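About Totorness

Totorness is a small software company in Worusport. We write control and planning software for robot arms that must work close to the floor, where the space is narrow and the reach is difficult. The company started as two rented desks and a long list of failed grasps.

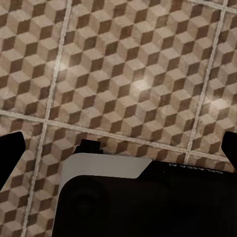
Our main product is a planner with the name Skultine. It reads the camera on the wrist, chooses a path for the fingers and checks this path again during the motion. Before each release we run it in simulation through 1312 test cases, on many kinds of floor. 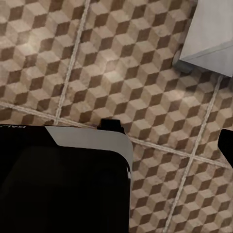
A strong pattern under the gripper can confuse depth estimation, so we spend much time on this part. The library now has 49 floor surfaces, and our partner Çetinkaya adds new ones every January.
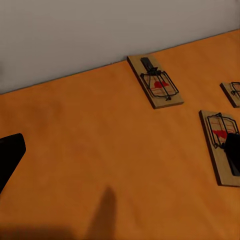

Customers also ask us for keep-out zones, and these can be drawn by hand or loaded from a file. Today 37 people work here, in planning, perception and tooling. We are glad to receive visitors on Tuesday afternoon, please write to us first.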